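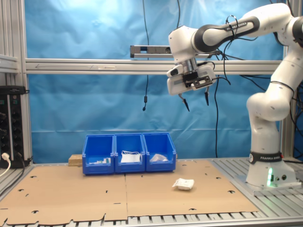 Sun 21 November

Back in the shed to look at the Kallbridge dye pots, and I'm writing this up before dinner or I'll forget which jar was which. Again.

Quick catch-up for anyone who skipped the October pages. We're trying to get a decent, repeatable green on wool from eucalyptus and whatever else grows within walking distance of the Kallbridge gate, and so far we have a beautiful range of browns. Rusty brown, tea brown, a brown I'd call wet dog. The oranges off the silver-dollar gum are gorgeous (really gorgeous, I want a jumper in it) but orange wasn't the job.

So, today. I pulled the skeins that had been sitting in the alum since Friday night and gave them a gentle squeeze. Total dry weight before mordanting was 306 g, all from the Flurnine fleece, which is the creamier of the two and takes colour a bit warmer. I split them into 3 pots:

Pot A – the weld from the back bed, chopped, simmered and strained, nothing fancy.
Pot B – weld again, with a pinch of chalk in the water.
Pot C – onion skins, because I had a whole bag of them and they were starting to get everywhere.

The idea was yellow first, then over into the indigo vat for the green. I know, I know, it's how everybody's grandmother did it, and I spent most of October trying to be clever with iron and copper pipe offcuts. Iron gives you olive if you're lucky and swamp if you walk off to answer the phone. I walked off to answer the phone.

Pot B is the winner by miles. The chalk makes the weld sing, a proper sharp lemony yellow, and it came up fast. Pot A is the same colour with the lights turned down. Pot C is gold, very pretty and no use for this. It's on the line under the fig and I'll keep it for stripes.

Kept everything just under a simmer for over 2 hours. The little gas ring won't sit low enough on its own, so I had the heat spreader under Pot B and kept swapping it across to A when I remembered. That's not very scientific and may be part of why A looks flat. If someone redoes this, please use one ring and run them one after another, same water. Rainwater too, not the tap! The tap water out here is hard enough that A probably had some chalk in it anyway.

The indigo vat was sulking. It's the fructose one, made up a fortnight ago, and when I lifted the lid there was hardly any bloom on top and the liquid underneath was more blue than yellow-green. Stood the bucket in a tub of hot water, added a spoon of fructose and a bit less lime than that, stirred it round slowly and left it alone for an hour. Came back to a coppery skin and a lovely murky chartreuse below. Very pleased with myself.

Dips so far, all from Pot B wool:

One short dip – lime green, a bit loud.
Two short dips – leaf green, what we're after.
Two short dips and a long one – bottle green, patchy where the ties were too tight.

I retied the last one in loose figure eights and there's still a pale band. Might be salvageable with another go. I've put 6 little sample twists on the Udorow card, with the knots showing which is which: one knot for one dip, two for two, and so on. The plain ones are undipped yellow. Please don't untie them, the pencil on the card has already smudged and the knots are all we've got.

Haven't done any washing tests. The snippets for light fastness are taped in the north window behind a strip of cardboard, half covered. Weld's meant to be good in the light and so is indigo, so I'm hopeful, but I said that about the turmeric.

Smell report: the vat is fine, the weld smells like boiled cabbage somebody has been rude to, and the old eucalyptus bucket by the door has to go. I'd have tipped it out today but it was too heavy on my own.

Still to do:
Top up the alum, there's only a dusting left in the tin.
Find the good thermometer. The Obi one sticks at the bottom and then jumps.
Cut back the weld before it seeds through the whole bed, and save some seed in an envelope with a LABEL on it.
Wind another lot of Flurnine, smaller skeins, looser ties.
Second run of Pot B with rainwater, two short dips, and rest the wool properly in the air between them. I rushed that bit.

Vat lid's on, with the brick on top. Gloves are drying over the tap.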